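Lab Handout 9: Comparing Grippers and Wrist Cameras
Course module: Manipulation Hardware
Revised May 8, 2019

1. Purpose

In this lab each bench group tries two grippers and two camera placements on the same arm and reports which pairing it would use for a light pick-and-place job. The job is fixed: pick up a small carton from a table, lift it, and set it down in a marked area. Handout 8 covered arm calibration and is assumed here. Groups that have not signed off on calibration should do that first.

2. Hardware

The arm is the Namano bench arm used in April. The controller is the Hutsuliak unit, with firmware already loaded. Do not update it.

Gripper A is the Skurkano two-finger parallel gripper with smooth pads. Gripper B is the Flondetti two-finger gripper with textured black fingers and a red housing. Both use the same flange and the same four screws. The connectors differ. Gripper B needs the short adapter in the drawer under the controller.

The camera can be mounted on the wrist or on the fixed post at the back of the bench. Only the wrist mount moves with the gripper. The lens and exposure settings stay the same for both placements.

3. What counts as a result

A trial is one attempt at one carton pose. Record it as a success if the carton is lifted and stays in the fingers until it is over the marked area. A carton that slips and is caught again is a failure. A carton that is pushed more than a finger width before closing is recorded as a success with displacement, code D.

Run 12 trials per pairing. With two grippers and two placements that gives four sets. The pose list is on the last page of the lab binder and must be followed in order, including the poses that look unreachable.

4. Lighting and shadow

Most detection errors in this lab come from the arm's own shadow. The overhead lamp is above and slightly behind the wrist, so in a low approach the gripper throws a dark outline on the table ahead of it. The segmentation step works on brightness first and color second. A shadow edge close to the carton can be taken for a carton edge, and the grasp point then shifts toward the shadow.

White cartons are easier than brown ones on the beech-colored tables, but they are not immune. A carton face turned away from the lamp reads as light gray, and a soft shadow beside it lowers the contrast further. Cables are a second source of error. A thin dark line across the table may be the cable, its shadow, or both, and the line filter does not separate them.

The wrist view below was taken with Gripper B on a low approach. The carton is at the upper left, and the large dark shape next to it is the shadow of the arm and gripper. Note how much clear table remains on the right; moving the carton there would be the simplest correction, but the pose list does not allow it.

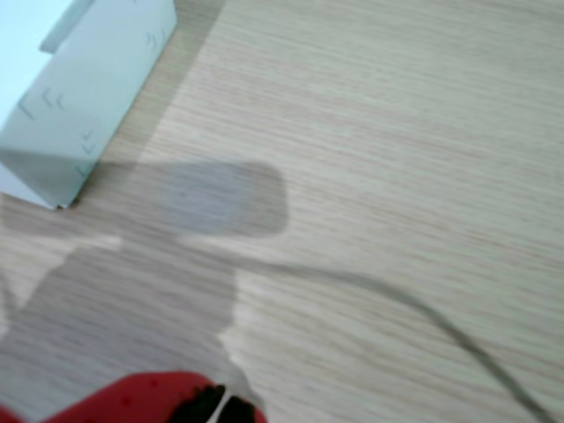
5. Procedure

5.1 Power down the controller. Fit Gripper A and tighten the flange screws in a cross pattern.

5.2 Mount the camera on the wrist. Route the cable along the forearm with the clips provided. Leave enough slack for a full turn of the last joint.

5.3 Power up, home the arm, and save one reference view of the bare table.

5.4 Place the carton in pose 1 and start the trial from the controller menu. Write the result code before resetting.

5.5 Repeat for the remaining poses. If a detection is wrong, let the trial run unless the arm is about to hit the table.

5.6 Move the camera to the post, load the second calibration file, and repeat the set.

5.7 Power down, change to Gripper B, and repeat from 5.2. Closing force is set to 11 N for both grippers. Check it in the menu after the change — the controller resets the value when it sees a new device.

6. Report

Give the success rate for each pairing in one table, with D codes listed separately. Include one saved view in which the detected outline was wrong and mark the edge that caused it. State whether the edge belongs to the carton, a shadow, or a cable. If this cannot be decided from a single view, write "undecided" and say which second view would settle it.

Do not pool the wrist and post results. The two placements fail on different poses, and a pooled rate hides this.

Maximum length is two pages, not counting the table. Submit it under lab code 377.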